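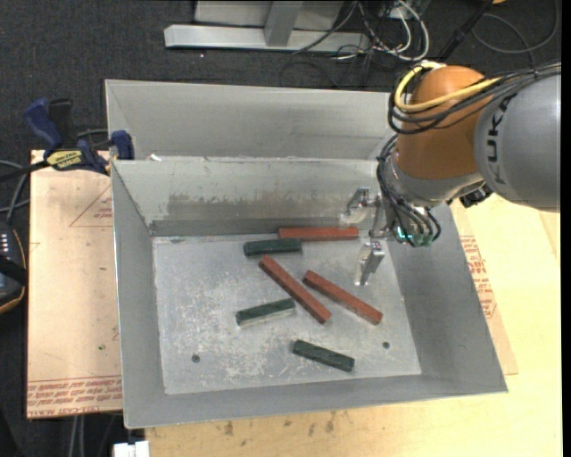 Rupert Gruber said that a robot which had learnt to doubt itself would simply never get anything done, and that he had an aunt in Irkgate with precisely the same complaint. He said it kindly, with his coat already half on, and Ilari laughed in spite of herself and went on typing.

Her idea was a small one, and she had carried it about since June like a stone in a pocket. Zaugg's method, the one everybody in the lab had grown up on, scored each block in the bin and sent the gripper to the best of them, and if the grasp failed it scored them all again and very often chose the same one. Hers let the arm push first. When two choices came out nearly level it was to close its fingers, nudge the heap a little, and look again before making up its mind.

"Four hundred tries," Rupert said from the doorway. "Two hundred his way and two hundred yours. You'll be here till breakfast."

"Then bring me some breakfast," said Ilari.

She had called the new program Pirnari, after the village where her grandmother used to shake the plum tree before she would trouble herself with the ladder, and she had never quite managed to put that in the paper. By 3 in the morning the tea was cold and the two lines on her graph had been lying on top of one another for so long that she had begun, rather sadly, to compose the paragraph in which she admitted it. Then she plotted only the crowded starts, the ones with blocks wedged against a wall — and there the lines came apart, hers above, and stayed apart all the way to the edge of the page.

She looked at it for a good while. Then she checked the labels, in case she had swapped them, and she hadn't, and she rang Rupert, who answered on the sixth ring and asked whether she wanted jam.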